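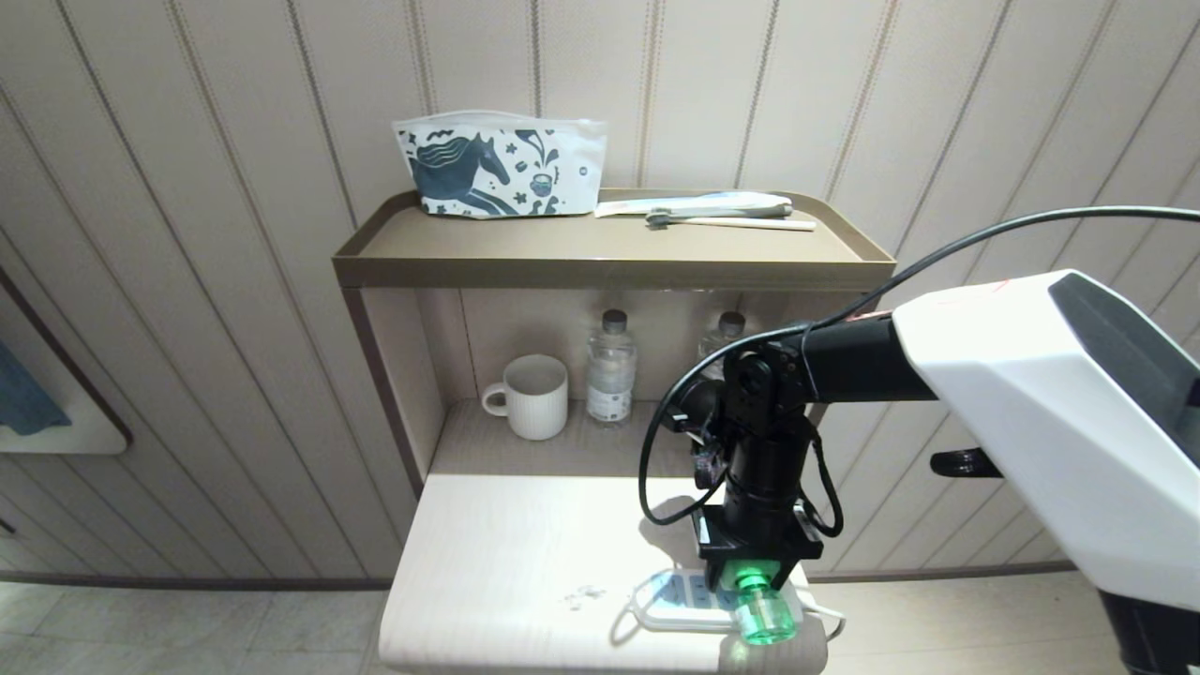
1/ Desk shelf, week one. I've been promising a tidy-up thread since the last tidy-up thread, which some of you may recall as the one where I bought a basket and then needed somewhere to put the basket.

2/ The rule this time: if it lives at the desk, it goes on the shelf or in the shelf. The top is a tray with a lip, so whatever rolls can only roll so far. Underneath is the open bit for drinks. That's the whole system. People charge money for courses about this.

3/ I did get a quote. Cisneros, the fit-out people, wanted 400 dollars for a "desktop organisation solution". I asked what was in it. It was a shelf.

4/ Bought mine from Jundum instead. The colour on the order form was "Drift". It's taupe. I went through a phase of objecting to taupe and have now reached the age where I have opinions about which taupe. This is a good one. Goes nicely with the cream wall panels, which I didn't choose either.

5/ Horse pouch goes top left, up against the wall. The horse pouch is non-negotiable. It's white, it zips, it has a big dark horse on it surrounded by stars and a little cup sort of thing, and I've owned grown-up luggage that gave me less joy.

6/ Several of you asked last time what I keep in it. Receipts, a lip balm, the spare key to a bike lock. I no longer have the bike lock.

7/ Toothbrush things to the right of the pouch, lying flat. Yes, at the desk. I eat lunch here and then I have to talk to people. I did try keeping a toothbrush in the drawer, where it picked up the flavour of pencil.

8/ I also tried standing it in the mug. Do this once and you'll spend the rest of the day sniffing your tea.

9/ The mug, then. White, ribbed up the sides, handle to the left because I'm left-handed and this is my one act of ergonomic self-care. The ribs are lovely in the hand and a pain to wash if you let coffee dribble down them. I let coffee dribble down them.

10/ Water bottles next to the mug. Plural. The theory is that I'll finish one before opening the other. Will report back, though my record in this area is poor.
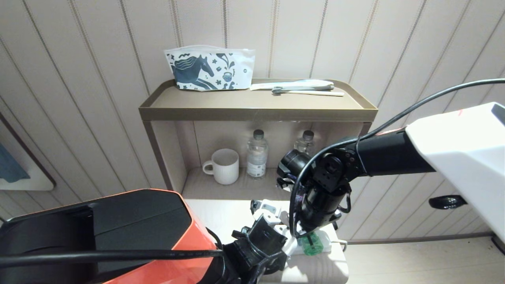 11/ What I like about the lower level is that a bottle can't get knocked over onto anything with a plug. My last keyboard (a Drusex, not cheap) went that way in May. I dried it in front of the heater for two days and it came back typing only in capitals, which made my emails to Cisneros seem much firmer than intended.

12/ Which brings us to the power strip. It's on the desk. I know. It's meant to be mounted out of sight, and the Hudlow brackets for doing exactly that have been in my bag long enough to have become part of the bag. The cable does its own thing off to the side.

13/ Also there were crumbs by the power strip. Toast, if I'm any judge. I had the nerve to be surprised, as though somebody else had been eating toast at my desk.

14/ Time spent on all this: 31 minutes, including the part where I turned the pouch around so the horse faced out.

15/ Someone's asked if the lip on the tray collects dust. Haven't had it long enough to say. The old shelf had no lip and collected plenty, so I'm not expecting a miracle.

16/ And to the person who wants a link to the pouch: it was at a market, the stall had about 200 of them and I bought one like a fool. If it ever loses its zip I'll be unbearable.

17/ Next up is the drawer. I opened it to check. Closed it again.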